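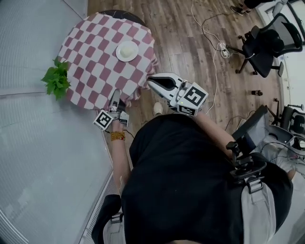
1/ Notes on washing and storing cotton table linen, mostly for people who use it daily and wash it at home. Everything below applies to plain-weave cotton, solid or yarn-dyed. Linen and blends get their own thread in May.

2/ First, find out whether your cloth is yarn-dyed or printed. Turn a corner over. If the pattern is equally strong on both sides, the color is in the yarn. If the back is paler, it was printed after weaving, and it will fade faster at the folds.

3/ Yarn-dyed checks shrink differently in the two directions. Warp threads are under tension on the loom and relax in the first hot wash. Squares that started out square end up slightly short in one direction. This is normal and does not reverse.

4/ Allow for shrinkage when you buy. A cloth that hangs a hand's width over the edge when new will hang less after the first few washes. If you sew your own, wash the fabric before you cut it. Wash it at the temperature you plan to use later, not a cooler one.

5/ Dark red on white is the combination people ask me about most. Red dyes vary a great deal in how much loose dye is left after finishing. Test before the first wash: wet a white rag, press it on a dark area under a warm iron for 30 seconds, look at the rag.

6/ If the rag comes away pink, wash the cloth alone in cold water until the rinse runs clear. Take it out of the machine as soon as the cycle ends. Most of the bleeding I see comes from a wet cloth sitting folded on itself in the drum.

7/ Salt and vinegar do not set dye in a finished fabric. I know the advice is everywhere. Salt is used in the dye bath to push dye onto the fiber. Once the cloth is finished, it has no useful effect in a home wash.

8/ Stains, in the order I treat them. Grease: dish soap, undiluted, worked in with a fingertip, then left for an hour. Starch and dough: let it dry, scrape, then cold water. Hot water cooks starch into the weave and you will be scraping it again tomorrow.

9/ Green stains from herbs and leaves: rubbing alcohol on a white rag, dabbed from the outside of the stain inward. Rinse, then wash as usual. Test on a hem first if the color is dark. Do not use chlorine bleach on anything with a colored yarn in it.

10/ Tea and fruit: cold rinse immediately, then oxygen bleach in warm water. The powder needs time more than it needs heat. I leave it overnight in a plastic tub. Dissolve the powder fully before the cloth goes in or you may get pale spots.

11/ Machines. I use a Timska front loader with a drum on the small side. One large cloth plus napkins is a full load for it. If the cloth cannot drop freely as the drum turns, it does not rinse, and detergent residue shows up later as gray stiffness.

12/ Detergent: I use Levley unscented powder at the low dose printed on the box, plus an extra rinse. Doubling the dose did nothing for stains in my tests and made the cloth harder to iron.

13/ Drying. Line dry over two parallel lines, not one. A single line puts a crease across the middle that takes longer to iron out than the rest of the cloth. Take it down while still slightly damp.

14/ Ironing a round cloth: start at the center and move outward, turning the cloth as you go. Ironing edge to edge pulls the bias sections out of shape and the hem starts to ripple. A rippled hem can be steamed flat once or twice, after which it needs restitching.

15/ Storage. Roll it on a cardboard tube. If you have to fold, change the fold lines each time. I had one cloth from Ustau split along a fold after seven years in the same drawer. The rest of it was sound, and it is now napkins.

16/ Hem repairs: Bravo all-purpose thread, stitch length 2.5, new needle. Match the thread to the lighter color in a check. Dark thread crossing a white square is visible from across the room; the reverse is much less noticeable.

17/ Correction to an earlier thread: I wrote that starch should be sprayed on the face of the cloth. Spray the back and iron the back. Face side flakes on dark colors.

18/ Replies are open for fabric questions. Please include fiber content and wash temperature. I can't do much with "it came out weird."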